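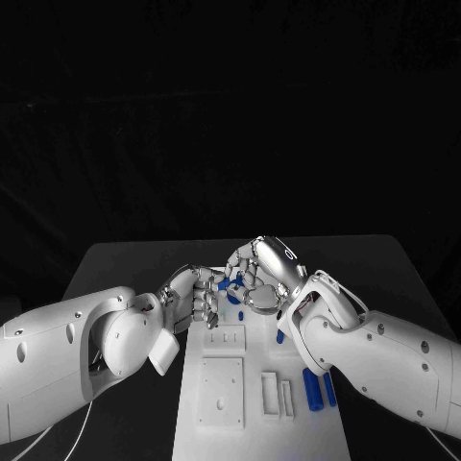 Service notice: wrist cable strain, Bastura two-arm bench cell

Applies to: Bastura cells supplied by Brasdale with articulated hands and a board assembly kit
Priority: inspect before next powered use
Reported: May, at the Tolbridge test bench

Fault
The hand cable can bind at the wrist joint when the arms work close together over the centre of the board. Repeated flexing damages the insulation near the connector. The finger position signal then drops out for up to 200 ms and the controller holds the last commanded grip. A held part may be released late, or the hand may keep closing on it. Neither behaviour triggers a protective stop on firmware 7 and earlier.

Safety
Do not reach between the hands while the arms are energized. A finger that has stopped moving may still be under load. Press the emergency stop, wait for the drive lamp to go out, then remove the part.

Inspection
Power down and isolate the cell. Turn each wrist by hand through its full travel and watch the cable loop. It should move freely and stay clear of the forearm shell at both ends.
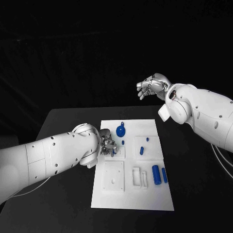
Check both arms, even where only one has logged a fault. Replace the cable if the jacket is nicked, flattened or discoloured. Tape is not an acceptable repair.

Interim limits
Until the revised cable is fitted, keep wrist rotation speed at or below 17 degrees per second and inspect every 400 cycles. Single-arm placement is not affected — the fault has been logged only in two-handed work.

Parts
Mittal wrist cable kit, one per arm. Includes cable, strain relief clip and fasteners. Recalibrate the hand after fitting.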